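Thursday, June. Bench notes, scar and suture group, Drasside

In at 7:30. Peiyu Yao had already taken the silicone skin pads out of the oven, so I started on the peel tests straight away. Impi is at the clinic in Drasstead until lunch and wants numbers on the thin pads when she gets back.

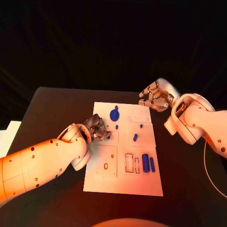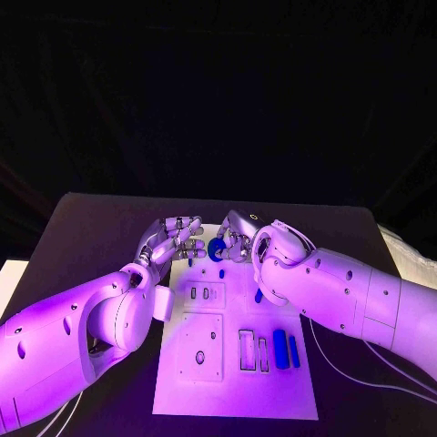
The pads are for the eyelid and brow practice kit, the one the surgical trainees use before they are allowed near a real upper lid. The old batch tore at the needle holes. The new mix has more of the soft base in it and a fine mesh between the two layers. Color has been a nuisance from the start. Under orange light the pad reads as healthy skin, and under purple light the pink in it goes gray and the marker line is hard to follow. I want all pads judged under the plain bench lamp from now on, and the lamp written down next to each result.

Peel tests: 21 pads pulled, 10 from the old mix and the rest from the new one. Old mix behaved as before, tearing from the second or third bite of the needle. New mix held on all but two, and both of those came from the corner of the tray where the pour was thin. I have marked that corner on the tray with tape. Haiyan thinks the tray is not level. She is probably right, but I had no shim the right size and left it.

Suture pull-through is better too. The 6-0 nylon sits where you put it and does not cheese-wire when you tie down. Shaohua tied a running stitch along a full lid crease and said the drag still feels too dry compared with tissue. He suggests a wipe of glycerin before use. Tried it on one pad. Drag improved, but the ink bled and the crease line was gone in a few minutes. Need a different marker before going any further with that.

Stock: 1,470 g of soft base left in the open can, lid resealed. Enough for nearly 59 pads if we keep to the present thickness. The Gravov mesh is down to the last roll. Peiyu Qian has the order form.

Left to do:
Level the tray and repour the corner.
Ask Xiao for samples of the surgical skin marker, both tip sizes.
Repeat the glycerin test with whichever marker holds.
Cut the suture tails off the tested pads and bag them by mix.

Impi back at 1:15. She wants the brow pad a little thicker over the bone insert, and will send the measurement tonight.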